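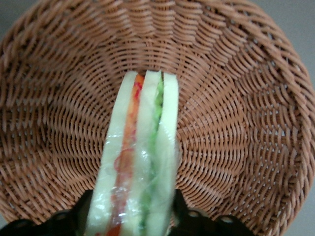
Sandwich above a woven basket

Rulbridge selling the Redent greenhouse and leasing it back - good or bad?

Small Cap Cannabis > Producers > Rulbridge

trimbin
Read the release this morning before the open. Rulbridge is selling the Redent greenhouse to Palamarchuk Properties and signing a long lease on the same building. Cash goes to pay down the Juster loan. They keep growing there, same crew, same license.

I've held since the listing and I can't decide if I like this. They get rid of the most expensive debt they have. They also lose the only thing on the balance sheet that I'd call a hard asset. What do others think?

coldframe
I don't like it. Rent is debt with a different name. You can refinance a loan if rates drop, and you can't refinance a lease with a rent bump every year written into it. Did anybody find the bump? I looked through the release and the only thing it says is "customary annual increases."

oldpennies
Lease should be filed within a few weeks. Wait for that before deciding anything.

The Juster loan was due in July and they didn't have the cash for it. So the choice was this or selling more shares at the bottom. I'd take this.

coldframe
They could have extended the loan. Juster extended it once before.

oldpennies
Juster extended it once and took warrants for it. I remember because I was here complaining about it.

trimbin
I remember too. That thread went 35 pages.

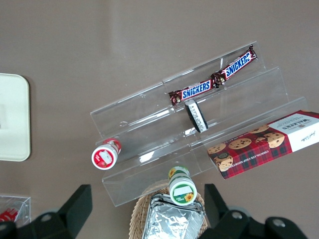
Two Snickers on a clear stand

northbay_grower
I run a much smaller place (1,140 square feet of canopy, not public, nothing to do with Rulbridge) and I rent. A few things from that side.

The landlord in this business knows you can't move. The license is tied to the address. If you leave you have to apply again at the new place, and you can't have plants in the new place until that clears, so you lose at least one harvest and probably more. That gives the landlord a lot of pull when the term is up. Check the renewal options first, then the bump, then who pays for the roof. On a greenhouse the roof is a big bill.

My lease says I pay for everything. I replaced the boiler out of my own pocket and it stays with the building when I go.

coldframe
That's my point exactly. Who pays for the roof at Redent? It's an old tomato greenhouse.

trimbin
The release says triple net, so Rulbridge pays taxes, insurance and upkeep. It doesn't mention the roof by name.

northbay_grower
Triple net sometimes leaves structure with the owner. You have to read it.

ledgerline
Can we talk about what the greenhouse makes? Last quarter they sold 1,992 kilos out of Redent, both flower and trim. The report doesn't split it, which annoys me every time. If most of that is trim going to extract, the rent could eat the whole margin. If it's mostly flower they will be fine.

I asked investor relations for the split and got a form reply.

oldpennies
I asked the same thing on the last call and they said they would "look at" giving more detail. So no.

greenhousecat
Why does everyone assume the price is bad? Palamarchuk is paying more than the carrying value. That's a gain on sale.

ledgerline
Carrying value is after they wrote it down. Before the write-down it was on the books for a lot more. The gain is an accounting gain. I wouldn't put any weight on it.

greenhousecat
Fair, I forgot about the write-down. I still think getting out from under Juster is worth something. The interest was the biggest line after payroll.

coldframe
And now rent will be the biggest line after payroll.

greenhousecat
You don't know the rent.

coldframe
Neither do you.

mod_fern
Keep it on the company please. I removed 2 posts that were about something else. The tax thread is pinned at the top of the board, use that one.

trimbin
Fair enough. Does anyone know whether the vote is needed? The greenhouse is most of their assets. I would think holders have to approve a sale like that.

ledgerline
Depends where they are incorporated and whether it counts as substantially all. They still have the packaging lines and the retail leases, so their lawyers will say it doesn't. I didn't see a meeting date in the release.

oldpennies
No meeting. It says closing is subject to landlord consent on the water rights and sign-off from the regulator. No holder vote mentioned.

coldframe
Then I'm selling half and keeping half until the lease is filed. If the bump is small and there are real renewal options I'll buy back and say so here.

northbay_grower
Reasonable. I'd also look for a purchase option. Some of these let the tenant buy the building back after a few years at a set price. It makes a big difference.

trimbin
Nothing in the release on that. I'll post a link to the lease when it shows up. Holding for now.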